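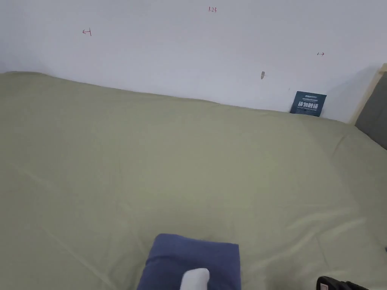
Pre-Purchase Site Inspection -- Bedroom Test Bay, Urside Building

Prepared for the equipment budget request, February. To be completed before any order is placed with Amach or Plistel. Items marked OPEN must be closed, or accepted in writing by the department, before funds are released.

## A. Room and surfaces

- [x] **Bed surface clear enough for folding trials.** Pale green sheet in place, light creasing only. One folded blue cloth on the bed. Acceptable.
- [x] **Wall behind bed in sound condition.** White, mostly bare. Small beige fitting or filled spot just above the bedding, near the middle. Confirm which before anything is mounted there.
- [ ] **Wall marks recorded on the room drawing.** OPEN. Red handwritten marks are present, including an arrow toward the right and the figure 1.23. No unit is written beside the figure. The mounting quote from Barrios should not rely on it until the wall has been measured again.
- [x] **Notice displayed.** Blue card reading 请勿触碰 ("please do not touch") is propped against the wall at the back of the bed.
- [ ] **Notice fixed in position.** OPEN. The lower part of the card sits down in the gap behind the bedding. Provide a wall-mounted notice in English and Chinese. Charge to room supplies, not to the equipment line.

## B. Reach and clearance

- [ ] **Arm reach checked against full width of bed.** OPEN. The Plistel unit is quoted on a fixed base. The Amach unit is quoted with a rail, priced separately. Compare both on the complete cost.
- [ ] **Clearance at headboard confirmed.** OPEN. Grey upholstered panel and light wood post at the right side. Padding for the post to be included in the request.
- [x] **Access for delivery.** Doorway and corridor measured by the building office. Both crates will pass.

## C. Grippers and consumables

- [x] **Soft goods list agreed.** Sheets, towels and small garments only. Pillows are deferred to the next budget year.
- [ ] **Spare fingertips included in quote.** OPEN. Request 6 sets. The present Amach quote lists 3.
- [ ] **Replacement sheets budgeted.** OPEN. Matte, plain colors preferred. Patterned bedding is to be bought as a separate test set.

## D. Power, service and training

- [x] **Separate circuit available.**
- [ ] **Service term stated.** OPEN. Plistel offers 2 years and Amach offers 5 -- the longer term carries a yearly fee that does not appear in the summary price.
- [ ] **Operator training priced.** OPEN. Neither supplier has stated whether weekend sessions cost extra. Staff are available on Saturday only.

## Comments

The room is suitable for planning purposes. Approval of the wall mount is withheld until the open items in Section A are closed. Revised quotes should be attached to this form when it is returned.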